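Chapter 4
Flexible Packages: The Pillow Bag

By Nabil Zein
02/11/2020
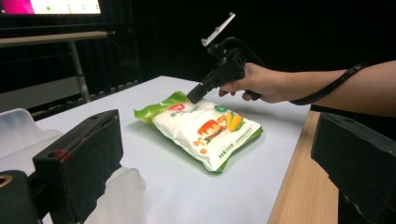 Figure 4.1. Sealed snack bag lying flat, with crimped top seal and printed front panel.

The pillow bag is the most common flexible package for dry snacks. It is formed from a single web of film, folded into a tube and closed by one lengthwise seal and two end seals. The film carries the printing, keeps out moisture and holds the product. No rigid part is needed.

End seals are usually crimped. Heated jaws with matching ridges press the layers together, and the ridges add contact area and stiffen the edge. In Figure 4.1 the crimped top seal is green and stands out as a flap from the mostly white bag. The body is slightly puffy and wrinkled. Both conditions are normal in this type of package and are not defects in themselves.

Most of the volume in a snack bag that is not product is headspace gas. Headspace cushions the contents in shipping, but it also takes up room in the case. The Dotlow packing trial, covered in Section 4.3, compared 243 bags at two fill levels and found that the lower level allowed 12 more bags per case -- at the cost of more broken pieces.

Front panels follow a fairly fixed order: logo near the top, food pictures where the eye falls next, small print along the lower part. Section 4.4 deals with how wrinkles affect reading of the small print.

Terms to know: web, crimp, end seal, headspace, fill level.

Copyright Vesusard. All rights reserved. Page 74. Back to top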